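Sorting loose fasteners: by thread or by length first?
Workshop & Storage > Small parts

benchleft
I'm redoing the small parts storage and want to settle the order of the sort before I print labels.

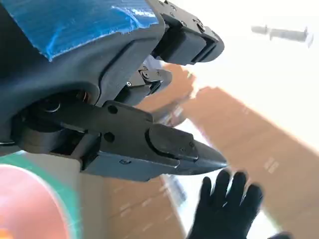

Stock is mixed metric and inch, mostly machine screws, some wood screws, nuts and washers. Total count on the last inventory was 2,077 pieces, of which 754 are metric machine screws. Cabinet is a Deller with 39 drawers, all the same size, one removable divider per drawer. I can't add a second cabinet on that wall.

Current sort is by length, then by thread. It made sense when nearly everything was M4. Now a drawer marked 12 mm holds M3, M4, M5 and a few 8-32 that are close enough in length to have ended up there. I pick the wrong one often enough that it's costing time. Proposed sort is thread first, then head type, then length. The problem is that M4 alone would need nine drawers if every length gets half a drawer, and I run out before I get to washers.

How are others splitting this?

ohm_and_away
Thread first, always. Length you can judge by eye or against a printed scale. Thread you can't, at least not M4 against 8-32. Those two are 4.0 and 4.17 mm major diameter and they will start in each other's holes for a turn or so before binding.

Don't give every length a compartment. Put short, medium and long in for each thread. For M4 I use up to 10, 12 to 20, and over 20.

Knut Brinkmann
Disagree with the ranges. I ran it that way for a couple of years and each range turned back into a mixed drawer. With three lengths in one compartment you are stirring every time. One length per compartment, and reduce the number of lengths you stock. For M4 I keep 8, 12, 16, 25 and 40. If a job calls for 10, I use 12 and a washer, or I cut it.

ohm_and_away
Cutting a screw takes longer than stirring a drawer.

Knut Brinkmann
It does if you cut one. I cut maybe one a month.

And a 12 with a washer does not replace a 10 in a blind hole with 10 of depth, before someone posts it. I know. That is when I cut.

tinplate_j
What is the drawer size on the Deller? If it's the shallow type then a half drawer holds far more M3 than you will ever own and you're wasting volume. I would keep the drawers for larger sizes and put M2 to M3 in a flat compartment case. The Clasora cases have lift-out cups, so you can take the one cup to the bench.

benchleft
Shallow type, 55 mm wide inside, 135 deep, 37 high. M3 does rattle around in it.

I have one Clasora case already. My complaint is the lid. If it goes over with the lid not fully seated, the small washers travel between cups. Does the newer lid seal to the cup rims?

tinplate_j
Mine has ribs on the underside of the lid that line up with the cup rims. M3 washers stay put, M2 washers do not. I bag the M2 washers inside the cup.

Lakmal Majumder
Before changing the sort, look at what you use. I kept a tally sheet taped inside the cabinet door from January on and marked every pick. Most drawers had no mark at all. The picks were concentrated in M4x12, M3x8, M5x16 and matching nuts. Those got full drawers at chest height. The rest was consolidated downward, and anything with no picks in six months was bagged by thread and moved to a bin under the bench.

The scheme you print on the labels matters less than where the four busiest items sit.

benchleft
That's reasonable. I have the inventory but no pick data. I can guess at the top three.

Lakmal Majumder
I guessed too and had M5 in the wrong place entirely. Run the sheet for a month.

ohm_and_away
Agree on the tally. Still thread first.

gusset_plate
Inch and metric should not be in the same cabinet, whatever the scheme. If the wall only takes one, put the inch stock in the case and leave the cabinet metric. Label color is not enough. I had red for inch and black for metric and still found 10-24 in with the M5.

Knut Brinkmann
Seconded. Also buy a thread checker and hang it on the cabinet with a short wire. A loose one goes missing.

benchleft
How much inch stock does it make sense to keep if I only use it for repairs? I have several hundred, mostly 6-32 and 8-32.

gusset_plate
Keep what fits in the case. Bag the rest.

tinplate_j
On labels: skip the paper inserts in the drawer fronts if the cabinet is near anything oily. They wick. I went to laminated tape, 12 mm, two lines: thread and length on the first, head and drive on the second. Finish only if it differs from zinc.

ohm_and_away
Does anyone put material on the label? I have stainless and zinc in adjacent drawers and in bad light they look alike.

tinplate_j
A2 or A4 at the end of line one, nothing for zinc. A magnet sorts most of it if they get mixed, although cold-headed A2 can be weakly magnetic, so compare against a known zinc one.

Lakmal Majumder
One more point on quantity. Mollah sells M3x8 in boxes of 1,000 and the unit price looks good, but the overflow has to live somewhere. I keep the sealed remainder in a Zunwood tray on the lower shelf and refill from there. Drawer empty means refill, tray empty means order. No counting needed.

Knut Brinkmann
Same, except I fill the drawer to two thirds. Full drawers spill when pulled past the stop.

benchleft
Revised plan:

Cabinet metric only. Inch goes to the Clasora case, excess bagged.
Thread, then head, then length. One length per compartment for M4 and M5.
M2 and M2.5 in a second case. M3 stays in the cabinet for now.
Tally sheet for a month before anything is labeled permanently. Masking tape until then.

I'm not cutting the stocked lengths down to five yet. I'll see what the sheet says about M4x10 — I suspect it's used more than the 8.

ohm_and_away
Where do the nuts go? With their screws or separate?

benchleft
Separate, bottom row, by thread.

ohm_and_away
I'd put them at the end of each thread group. You nearly always want both.

gusset_plate
Bottom row is better. Thread groups grow and then you have to shift the nuts every time.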